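The Sorting Room

The week the arms came to Lukach, they moved the seven of us who packed toys into the old sample room and called us trainers. The pay went up a little. The stools stayed the same.

Before that I had checked shape sorters for twelve seasons of Christmas orders. A box came down the belt, you turned it over, ran a thumb along the edges of the holes, tried a block or two and passed it on. On a good shift I did 255. My thumb knew a bad edge before I did.

Now each of us had a table with a brown top and a red arm clamped to the side. The software was called Prernano. My job was to guide the arm through the same job over and over, then press a key for good or bad. The first lesson was a foam cube and a box. Pick up, carry, let go.
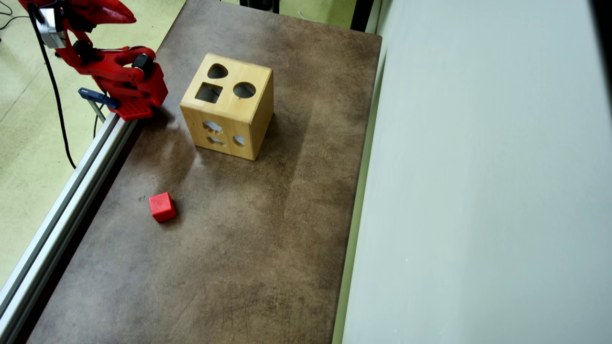 I was slow at it. By lunch on Monday I had 23 runs saved and had thrown away more than that. The supervisor said slow was fine, as long as it was smooth. In all my years on the belt I had never heard slow was fine.

The woman at the next table had packed beside me since we were both new. On the belt we used to talk all day, because our hands didn't need us. She told me about her divorce over a pallet of xylophones. In the sample room we hardly spoke. You had to watch the arm the whole time, and if you laughed you bumped it and lost the run.

At the break she asked if I thought they would keep us once the arms had learned.

"They said they would," I said.

"Who said?"

I couldn't remember. It had been on a sheet from Standik, the company that leased us the tables. I had the sheet at home under the fruit bowl.

In the afternoon we practiced coming in low, close to the board, and stopping before the box. I kept stopping early. I would get the arm down and hold it there and think about the edges of the holes, and how it had no way of feeling a splinter.

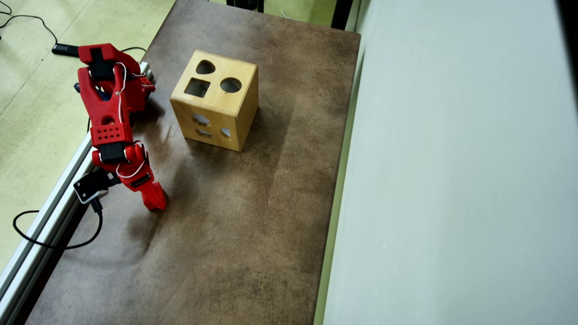
I told the supervisor that. He wrote it down and asked how I could tell a splinter from ordinary grain. I tried to explain. I took a box and showed him with my thumb, and he tried it with his, and he couldn't feel anything. He asked me to do it again more slowly so he could take notes.

We went until the bell. I drove home past the Cârstea bakery, where the lot was full for the evening shift, and bought a loaf. At dinner my son asked what I'd done all day.

"Put a block in a box," I said.

He asked how many times, and I told him, and he went back to his soup. I got the sheet out from under the fruit bowl and read it through to the end. It said eight months. Then I put it back and set the alarm for Tuesday.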